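Plitemau cable sorting set: data card

Version 4. Kept by the Hencombe bench group. Questions about the files go to Laurier Caron.

What the set is for

Plitemau is a set of recorded examples for training a two-arm policy to clear loose wire and small objects from a tabletop into baskets. It was gathered by teleoperation. There is no scripted motion in it and no simulated data.

Contents

The set holds 129 episodes. Each episode has joint positions for both arms, gripper opening, the operator's commands and video from a fixed camera. A plain-text instruction is stored with every episode. Episodes that were stopped early are kept and marked "partial" in the index.

How it was gathered

Five operators took turns, with sessions beginning at 10 in the morning. Before each episode the operator laid wire out by hand on the table and set the baskets down. Placement was left to the operator, so some layouts come up more often than others. Objects that have no part in the instruction were left in the cell on purpose.

Labels

Chi-keung Lai wrote the instructions and checked them against the video. Grasp and release times were marked by hand. Where a wire slipped and was picked up again, both grasps are marked.

Known problems

Tangled wire is hard to label, and the point where one strand leaves the pile is a matter of judgement. Clocks on the two arms drifted in the January recordings. Use the corrected timestamps in the Jorkedix folder for those.

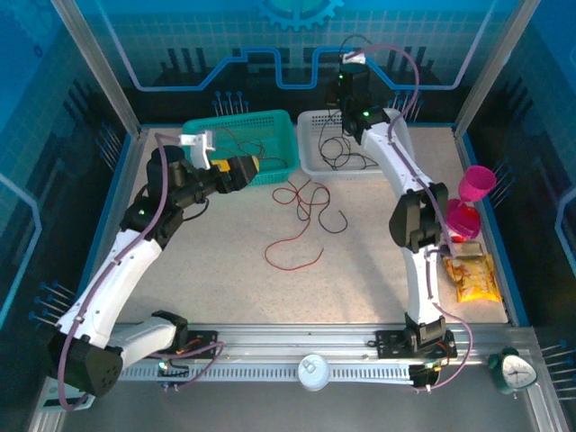
Words: Laurier Caron | Labelling notes: Chi-keung Lai

Both arms stand on the front rail, with the two baskets towards the back and red and black wires loose on the tabletop. The left gripper is holding a yellow-and-black object in front of the teal basket.

Loading

Read the index first, then open episodes by number. The Neves loader skips partial episodes unless told to keep them.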